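Search the boards
Advanced search

Kids and fantasy books: where does your church draw the line?

marblemouse wrote:
Okay, our parents' group has been going back and forth on this since May and I need some outside opinions. My oldest is tearing through the Harus books and has just hit the third one, where the girl starts talking to her dead grandmother through the lamp. The first 2 were fine by me! Talking foxes, a long walk over the mountains, a king who keeps his word. But the lamp chapters gave me pause and I don't know if I'm being silly. Has anybody here read them all the way through?

pewnumber9 wrote:
Read all of them, out loud, to three kids. You're not silly, but I'd let it ride. The grandmother turns out to be lying in the lamp chapters (sorry, spoiler), and the girl pays for listening. Seems to me that's pretty close to Saul and the witch at Endor, and we read that one in Sunday school.

thornhedge wrote:
I'd disagree with pewnumber9 there. Saul gets judged for it. In Harus she feels bad for a page and then goes right back to using the lamp whenever the plot gets stuck. My problem was never magic in a story, it's magic as a handy tool that costs you nothing. We stopped at book two and switched to Kashindye, and my kids complained for a week and then forgot.

marblemouse wrote:
See, that's my worry exactly, the going back to it. Is Kashindye okay for a nine-year-old? Somebody told me it was slow.

oldbookbarn wrote:
It IS slow, the first 30 pages are all about a ferry. Stick with it. Mine liked it better once I quit reading in bed, where we all fell asleep, and moved story time to the living room. We've got this spot by the round table and it's our reading corner now, juice and all.

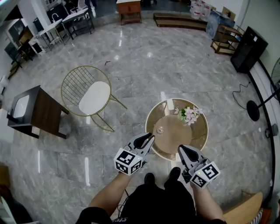

By the glass-top table at our place

Anyway, what I wanted to say is that the wizard in Kashindye isn't a wizard you'd want to be. He's lonely and kind of pitiful, and my daughter picked up on that before I did. She asked me if he was allowed to say sorry. We talked about that one question through two whole suppers.

thornhedge wrote:
That's a great question from a kid. And yes to the ferry, my gosh, the ferry.

quietlamb wrote:
I'll be the grump. I don't let mine read any of it, Kashindye included. I read Likgate as a teenager and got really wrapped up in it, spells copied in a notebook, the whole thing. I know plenty of kids don't do that. I did. Deuteronomy 18 is plain enough for me and there are lots of good books with no sorcery in them.

pewnumber9 wrote:
Fair, quietlamb, and I wouldn't push anybody past their conscience. Do you skip Narnia too, though? There's a witch in it and Aslan uses "deeper magic" in so many words.

quietlamb wrote:
We skip it for now. Maybe when they're older. I know that's not a popular answer around here, lol.

oldbookbarn wrote:
No shame in that. I'd rather see a parent who's read the thing and said no than one who never looked.

marblemouse wrote:
Thanks all. I'm going to read the rest of book three myself this week before handing it back, and I've put Kashindye on hold at the library. Does anyone know if Flemano is any good? It's 250 pages and the cover has a dragon on it, which has my mother-in-law upset already.

thornhedge wrote:
Haven't read it. The dragon's the bad guy, I think?

pewnumber9 wrote:
He is until the middle. I'll start a new thread on it when I get a minute, I have opinions.

Contact the moderators | Copyright the board and its posters | Back to top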